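**Reading Room Inspection, Plelwood House, Plelidport**
Date: 2nd November
Form 316

- [x] Exits and walkways clear
- [x] Extinguisher tag current
- [ ] Bookcase fixed to wall: one bracket missing
- [x] Window latch tested 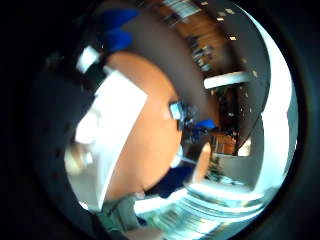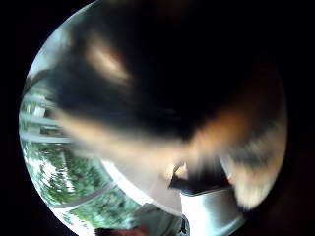

Comments: The bookcase bracket must be replaced before the next inspection in February. Shelf load is limited to 80 pounds. The rows of books and binders should be kept with the heaviest volumes at the bottom. Dogs are permitted under the Skillen house rules, and the black-and-tan dog is to be kept off the walkway during drills.

Window: the greenery outside must be trimmed if it reaches the glass.

Action: Ngau Maintenance, bracket only.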